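Quintanilla picks a new council chair next month, and I've been waiting for this one

So it's finally happening. After eight years with the same person in the chair, the Quintanilla regional council has to find somebody new, and the rules say the current chair can't run again. Voting is in February, polls open at 7 a.m., and if you live out in Nokeck like I do, you already know your mailbox is stuffed with flyers (mine is, anyway!).

There are four people on the ballot. Two come from the Barus side of the river, one from Nokeck, and one moved here from the coast and has been shaking hands at every pancake breakfast since fall. To win outright you need more than half the vote, otherwise the top two go to a runoff in March. 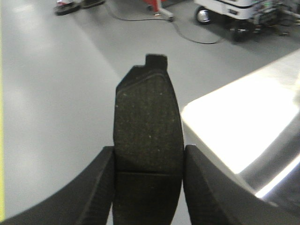 A brake pad held upright between two gripper fingers.

The big fight is over jobs and roads, same as always. I went to the candidate forum at the Barus high school gym, and 200 people showed up, which is a lot for a cold night with a basketball game on across town. Most of the questions were about the Volton tax break. The council gave it to the company three years ago, it runs out this summer, and whoever gets the chair decides when a renewal comes up for a vote.

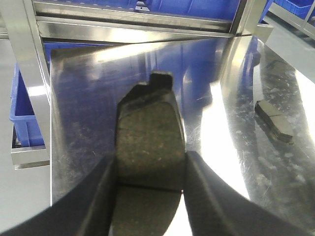

Two of the candidates want to keep it going as is. The Nokeck candidate wants to tie it to local hiring, and the newcomer would let it lapse and put the money into the county road, the one with the potholes by the feed store. I got the loudest applause count wrong in my notes, so I won't try to tell you who won the room. I will say the newcomer did better than I expected!

Now for the math. The last chair race was decided by 570 votes, and turnout was only 43 percent. That's close enough that a decent crowd from the apartments near the rail yard could swing the whole thing.

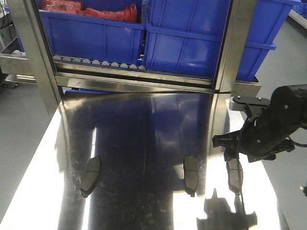 One more wrinkle: the chair doesn't control the budget alone. The full council has 16 members and most of them aren't up until next year, so the new chair will be working with the old crowd for a while (good luck with that). Still, the chair sets the agenda, and around here that's most of the job.

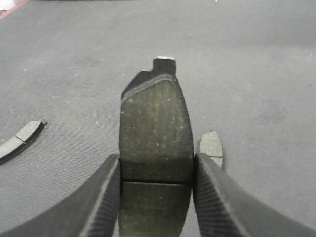
Gripper fingers with ridged inner faces hold a dark brake pad.

Early voting is at the Barus library and the Nokeck fire hall, and both close at 6 p.m. I'm planning to go on my lunch break and I'll post the results here once the county puts them up.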